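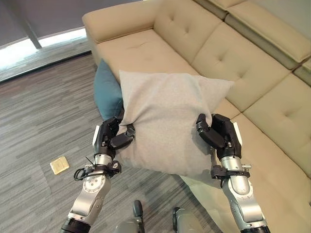 Leaving the House Before a Theme Park Trip: Notes on Packing, Kitchen and Shutdown

These notes cover the 48 hours before departure for a park vacation of a week or more. They assume one checked bag per adult, one small daypack per pair of travelers, and a house that will stand empty. Adjust the quantities for shorter stays.

Daypack

Weigh the loaded pack on a kitchen or luggage scale. A pack over 11 pounds becomes tiresome by midafternoon, and most of the excess is water. Carry one 20-ounce bottle per person and refill it in the park. Freeze the bottles two-thirds full the night before, lying on their sides with the caps tight, then top them up with cold water in the morning. The slab of ice along one side melts more slowly than loose cubes and leaves the neck clear for drinking.

Ponchos should be the folded kind, one per zip-top bag, with the bag big enough to take the poncho back when it is wet. Write the size on the bag in permanent marker. A second empty bag, gallon size, holds phones and car keys on water rides.

Put sunscreen in its own bag, upright, in an outside pocket. Lotion that has been through a hot car separates; shake it hard before use and check the expiration date before packing it at all.

Park food from home

Many parks admit small snacks and refuse glass and hard coolers. Read the current policy before buying anything. The following hold up in a soft lunch bag through a warm day:

Pretzels or plain crackers, in a rigid container
Dried apricots
Tortillas rolled around nut butter, cut in half, wrapped in parchment
Clementines, unpeeled
Roasted chickpeas, fully cooled before packing

Chocolate, yogurt-coated anything and bananas do not hold up. Sandwiches with meat or cheese need an ice pack and should be eaten within four hours of leaving the refrigerator. If the ice pack has gone soft and the food feels warm, discard it.

For the chickpeas: drain two 15-ounce cans, dry thoroughly in a towel, toss with two tablespoons of oil and a teaspoon of salt, and roast at 400°F for 38 minutes, shaking the tray twice. Leave them in the turned-off oven with the door ajar until cold. Any moisture left inside will soften the batch by the next morning.

Shoes

Do not break in new shoes on the trip. Wear the pair for at least seven full days at home, including one long walk on pavement. Pack a second pair with a different sole height and alternate. Wet shoes dry overnight if the insoles come out and the toes are stuffed with newspaper, changed once before bed. A hotel hair dryer held close will loosen the glue.

Refrigerator and drains

Stop buying perishables four days ahead. On the last evening, move bread, butter and hard cheese to the freezer and throw out opened milk and cut fruit. Wipe the shelves with a solution of two tablespoons of baking soda to a quart of warm water.

Freeze a cup of water solid, set a coin on the ice and leave it in the freezer. A coin found at the bottom on return means the power was off long enough for a complete thaw, and the contents should go. A coin partway down is harder to read — I discard meat and fish and keep the bread.

Run the disposal with plenty of cold water. Pour a quart of water down any floor drain or seldom-used shower so the trap does not dry out.

Utilities

Close the supply valves to the washing machine. Braided hoses fail less often than rubber ones but they do fail. If the main is shut off as well, set the water heater to its vacation setting first, and open one faucet briefly to relieve the pressure. In January, leave the heat at 55°F or higher and open the cabinet doors under sinks on outside walls.

Unplug the toaster, coffee maker and kettle. Leave the refrigerator and the router alone if a leak sensor depends on the router.

On return

Run each cold tap for two minutes. Check the coin. Empty the daypack over the sink, turn it inside out and let it air before it goes back in the closet — crushed pretzels in a seam will bring ants.

Sorcha Lennox
Revised 21 July 2021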